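Stop Throwing Out the Old Metal Bins

Jul 6, 2022

Every few years somebody decides that the metal bins have to go. They are heavy, they are ugly, they make a terrible noise when you drop parts into them, and the new plastic ones come in colors that match the floor tape. I have worked in and around parts storage for most of my adult life, at Prustance first and now at a smaller shop on the Trornamgate road, and I think the people who want the metal bins gone are mostly wrong.

I will start with what they get right. A steel bin costs more to buy. It cannot be nested the way a tapered plastic tote can, so the empties take up as much room as the full ones. If it gets bent at a corner, it will catch sleeves until someone takes a hammer to it. And the noise is real. Anyone who has stood next to a bin while a box of castings goes in knows to step back first.

My case for keeping them begins with the sides. A good metal bin has sloping sides, so that as the level goes down the last pieces slide toward the middle of the floor. Straight walls do the opposite. The last few parts sit tight in the corners, and whoever is picking has to dig for them. Those last few parts are where the time goes. Filling a bin is easy and picking from the top of a full one is easy. You judge a bin by how it behaves when it is almost empty.

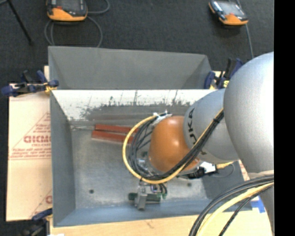 The floor matters as much as the sides. People look at a scuffed floor and see a worn-out bin. I see one that has been broken in. New sheet metal with a bright finish throws light back at you from every overhead lamp, and small steel parts disappear against it. After a year or two of use the shine goes dull and patchy and the parts stand out better. I would take a gray, mottled floor over a fresh coat of paint any day. Paint chips, and the chips end up in with the parts.

Then there are holes. I have heard a buyer complain that a bin with a hole in the bottom was defective. A couple of small holes in the floor of a bin are worth having. Oil and wash water can get out through them, and so can grit, and you can bolt the bin down if you want it to stay put. Obviously you don't store washers in it. Pick the bin to suit the part.

When Prustance switched over, they bought 93 plastic totes from Tagle and sold the steel for scrap. The totes were fine for gaskets and packaging. For anything with an edge on it they were not fine. Within two winters the floors were gouged, and little curls of plastic were turning up in the assemblies. The replacement order came to $2,988, and that was before anyone paid for the freight. The steel bins they scrapped had been there longer than I had.

I am not against plastic. At the shop now we keep Hudinari totes on the light shelving and they do the job – they are easy to carry and easy to wash, and a label sticks to them properly. What bothers me is replacing everything at once so that a room looks tidy in a photograph. A storage area that works will usually have a mix of containers in it, some of them dented, and it will look like a mix.

So before the next clear-out, I would ask whoever is in charge to go and take the last handful of parts out of each kind of bin. Do it with gloves on, the way the job is done. Look at the floor of the bin and decide whether the wear goes through the metal or only through the finish. If a bin is split or badly rusted, send it off. If all that is wrong with it is that it is gray and scratched, put it back where it was and fill it up again.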